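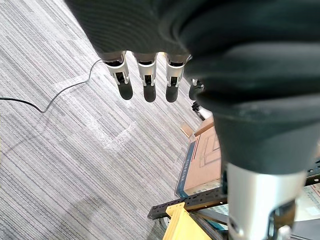 Seltamell's rental counter will carry three new sizes of tension fabric backdrop this fall, and the price list for existing customers changes with them. The new sizes are an eight foot straight wall, a ten foot curved wall and a narrow banner stand for doorways and registration tables. All of them pack into one soft case with a shoulder strap. Most halls our customers book have patterned or striped floors, like the gray striped carpet in the photo, and we have picked the base plates with that in mind. They are flat black, they sit level on low pile, and they don't need tape.

The ten foot wall rents for $376 for a show of up to four days. A printed cover is extra the first time and yours to keep after that. Customers who want to buy the frame and cover together will pay $1330, shipping included in the lower 48 states. The straight wall and the banner stand are priced on the sheet that goes out with your next invoice.

Covers are sewn and finished at the Jirkent shop, and the turnaround is now 22 business days from approved artwork. It was shorter in May, but the shop has lost one of its two large cutting tables to repairs and the replacement part is still on order. If your show is before Thanksgiving, please send artwork as soon as you have it. Files should be PDF at full size, with fonts turned to outlines and two inches of extra image on every side. We still get files built to the exact frame size, and those have to go back to you, which costs everyone a few days.

Parisa Khosravi has taken over artwork checks. She will email a proof within two working days of getting your file. Please look at the proof on a computer screen, not a phone, and read every phone number and web address on it out loud before you sign. Reprints for typing errors are charged at the full cover price. 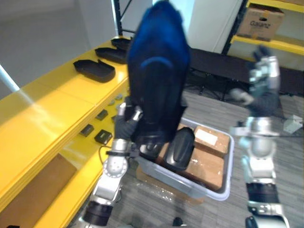 Dark blue fabric hanging above a translucent storage bin.

Some notes on care, as the returns desk has been busy. Covers can be machine washed cold on a gentle cycle and hung to dry. Do not put them in a dryer - the silicone edging shrinks at a different rate from the cloth and the corners will not seat again. Small creases come out once the cover is stretched on the frame overnight. For deeper ones use a hand steamer on the back side. Do not iron the printed side.

Fold covers with the print facing in and store them in the bag they came in. Keep the bag out of the frame case if you can. Pole ends rub against it in shipping and leave gray marks on light colors.

The Ostov warehouse is now the only return address for rentals. The old Mahmoudi Street dock closed at the end of last month and packages sent there are being forwarded at the sender's expense. New labels are in every case that has left us since then. If yours has an old label, cover it or peel it off before you hand it to the carrier.

We also have 1000 fabric swatch cards to give away. Each has the four cloths we print on, including the new blackout weight for backlit frames. Ask for one when you place an order, or write to the counter and we will mail it.

Sunday, September 4, 2022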